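2025년 2월 25일 제출
작성: Siyabonga Visser

# 열람실 좌석 번호 체계와 자리 찾기

## 1. 주제

Rumilmont 도서관 열람실은 좌석마다 일련번호가 붙어 있다. 번호는 입구에서 시작해 벽을 따라 매겨졌는데, 중간에 책상이 추가되면서 순서가 어긋났다. 예약한 번호를 들고 들어온 이용자가 통로를 한 바퀴 돌고 나서야 자리에 앉는 경우가 많다. 이 보고서는 일련번호를 행과 열로 된 표기로 바꿨을 때 자리 찾기가 쉬워지는지 알아본 것이다.

격자 표기는 같은 모양이 줄지어 놓인 곳에서 널리 쓰인다. 극장 좌석, 주차장, 지도 색인이 모두 여기에 속한다. 물건의 생김새가 같을수록 위치로 부르는 편이 편하다. 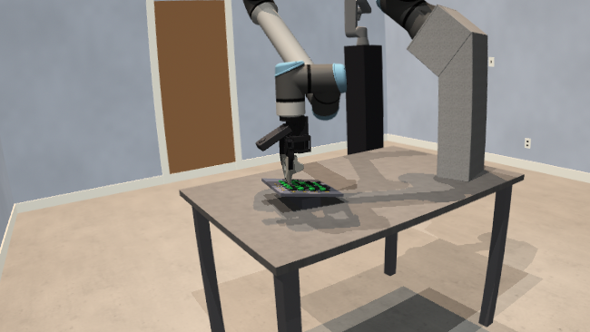

*그림 1. 쟁반 위에 줄지어 놓인 녹색 조각*

## 2. 조사 방법

먼저 예약 프로그램 Mivell에서 좌석 변경 기록 4,000건을 받았다. 사유가 비어 있거나 같은 사람이 연달아 누른 기록을 빼고 3,215건을 분석에 썼다. 그다음 이용자 11명을 면담했다. 면담에서는 열람실 평면도를 주고 자기가 자주 앉는 자리를 말로 설명해 달라고 했다.

설명 방식은 사람마다 달랐다. 창가나 기둥을 기준으로 잡은 사람이 많았고, 좌석 번호를 외우는 사람은 드물었다. 한 면담자는 번호를 정확히 알면서도 "프린터 뒤쪽 두 번째 줄"이라고 말했다. 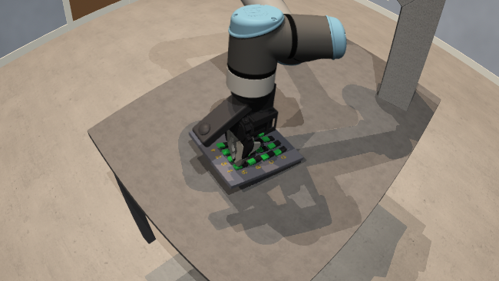
기준이 되는 물건이 옮겨지면 이런 설명은 쓸 수 없게 된다. 실제로 프린터는 지난 학기에 복도로 나갔고, 위의 면담자는 예전 위치를 말하고 있었다. 좌석 변경 기록에서도 벽에서 먼 안쪽 자리일수록 "자리를 못 찾음"이라는 사유가 자주 나왔다.

## 3. 표기안

세 가지 안을 만들었다.

1. Dikik 안: 현재의 일련번호를 그대로 두고 구역별로 바닥 색만 다르게 한다. 비용이 가장 적지만 번호 순서가 어긋난 문제는 남는다.
2. Rampersad 안: 구역 이름과 번호를 함께 쓴다. 예를 들면 "남쪽 12"와 같다. 면담자들은 열람실 안에서 남쪽이 어디인지 모르겠다고 했다.
3. 격자 안: 가로줄은 문자, 세로줄은 숫자로 적는다. 표지는 줄이 시작되는 곳에 한 번만 붙인다. 글자는 바탕과 밝기 차이가 커야 하고, 사람이 서 있어도 가려지지 않는 높이에 있어야 한다. 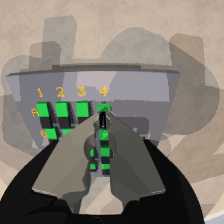

## 4. 결과와 한계

종이로 만든 표지를 붙이고 면담자들에게 자리를 찾게 했을 때 격자 안에서 되돌아가는 일이 가장 적었다. Dikik 안은 구역까지는 빨리 갔지만 구역 안에서 시간이 걸렸다. Rampersad 안은 방향을 물어보는 사람이 나왔다.

면담자가 모두 우리 학과 학생이어서 처음 오는 방문자에게도 같은 결과가 나올지는 확인하지 못했다. 저시력 이용자를 위한 점자 표지도 다루지 않았다. 3월에는 1층 열람실에 격자 표지를 붙이고 Mivell의 좌석 변경 기록을 다시 받아 비교할 예정이다.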